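3. Construction of the Hand-Held Gripper and Work Surface

3.1 Setting and constraints

All parts described in this section were made in a shared workshop in Zundenska, a members' space with two bench rooms and a storage loft. The first author had evening access, and the second author, Jarmo Honkanen, had a key to the small bench room from February onward. We set ourselves a limit of 400 euros for everything except the computer. The limit ruled out commercial parallel grippers and most force sensors, and it is the main reason the design depends on simple linkages and visual measurement.

The tool, which we call Virnier, is held and closed by hand. It carries no motor. A camera fixed to the body looks down past the two fingers, so that every recording has the fingers in view along with whatever lies between them. Jaw opening is later estimated from the images. The same pair of fingers can be moved to the desk-mounted arm discussed in Section 5, and the bolt pattern was chosen with that in mind.

3.2 Body and fingers

The body went through 4 versions. The first was too narrow to hold for more than a few minutes, and its trigger link flexed under load. The second and third corrected the grip but placed the camera too close to the fingers, leaving very little of the work surface visible when the jaws were shut. The fourth version is the one used in all trials reported in this paper.

Each finger is a block-shaped part with one or two round holes near its top edge and a small tab on the inner side. The tabs point toward each other across the gap. They were added as image features after early tests in which the inner faces, being flat and dark, gave the tracking software little to hold on to. We kept the tabs small so that they would not touch the object before the pads did.

Both fingers and body are the same dark green. This was the filament on hand and we did not change it, as the contrast against a white surface was good enough for simple thresholding. Margarida Torres repeated the segmentation step with a lighter set of fingers and found that the threshold had to be reset between sessions, so the dark set was kept.

Finger pads are the least satisfactory part of the build. We tried bare plastic, adhesive foam, and a thin rubbery covering. The covering gave the best grip on smooth objects. It is also prone to wrinkling, and a raised ridge on one pad changes the point of first contact. We did not measure this effect separately. Readers repeating the build should expect to replace the pads often.

3.3 Linkage and closing force

The trigger pulls a single link that closes both fingers together. Full opening is 70 mm between the inner faces. The return spring came from a box of mixed springs, and its rate is unknown, so we report closing force only as measured at the pads with a kitchen scale. Play in the linkage became noticeable after long use and was reduced by replacing the printed pins with steel ones.

3.4 Work surface

The work surface is a flat white panel laid across the bench. A large grid was drawn on it in grey and serves as a reference for hand position during recording. Corrections and trial positions were marked directly on the panel in pen. Most were wiped off between sessions, though some traces stayed. The lines are thin, and under even light they can be followed close to the fingers, although the tool itself casts a soft shadow between the jaws (Figure 3).

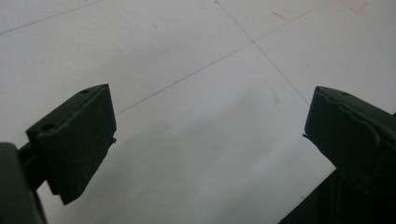

Figure 3. The open gripper over the gridded work surface. Two grid lines cross above the gap between the fingers. The wrinkled ridge discussed in Section 3.2 is on the right finger.

3.5 Alignment procedure

Before each session the operator held the open gripper above a grid crossing and recorded 5 short clips, turning the tool slightly between clips. Line directions were extracted from each clip and compared with the stored reference. If the difference was larger than the set tolerance, the camera mount was loosened, reseated, and checked again. In practice the mount moved mostly when the tool had been carried to another room. We later added a second screw to the mount, and the check was kept in the procedure unchanged.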